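Zakgate Community Boards > Home & Workshop > Machines and Gadgets
Thread: Can a machine do the laundry yet?

plankandpeg wrote:
My sister swears that in a couple of years we'll all have an arm in the bedroom putting the clothes away. I run a small cabinet shop in Clonberg and we paid 4000 for a used machine that feeds strips into the sander. It does that one job beautifully, bless it, but hand it a strip with a bow in it and it just sits there waiting for me. So I'm doubtful about socks!

mesel_mum wrote:
Oh, I'd love one. There are 6 of us in this house and I think I fold in my sleep. But I agree with you about the sander. Wood stays the shape you left it, and a T-shirt is a new shape every time you drop it.

oldbobbin wrote:
I'm going to disagree with you both, kindly. I did alterations at Sheehan for years, and people said the same about buttonholes. Cloth is hard, yes, but a machine doesn't have to be quick if I'm downstairs having my coffee. If it got 93 shirts out of a hundred folded by supper I'd do the other seven myself and be grateful.

plankandpeg wrote:
Fair point about the coffee. My trouble is the dark stuff — I can't find the sleeves on a black sweater myself at six in the morning, and I've had a lot of practice.

oldbobbin wrote:
Well, look at the kind of job we're talking about. One black thing in a heap on a white bed, and an arm reaching down to it.

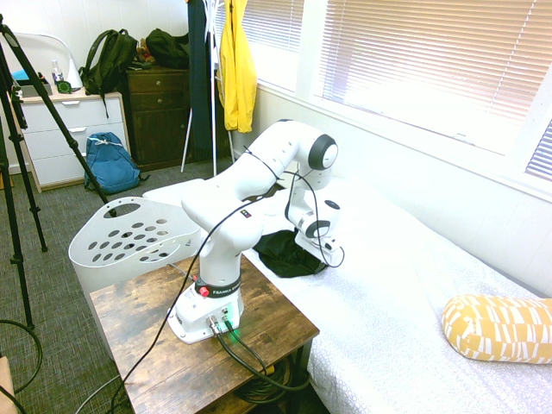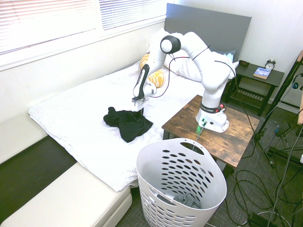 Photos: oldbobbin, shared in Machines and Gadgets. Click to enlarge.

mesel_mum wrote:
Now that's my bedroom exactly, laundry basket by the bed and all! I do notice it's bolted to a table, though. Who carries the basket upstairs? That's half the work in my house.

plankandpeg wrote:
Still not sold, but I'd happily watch it try. Give it a fitted sheet and I'll bring the popcorn.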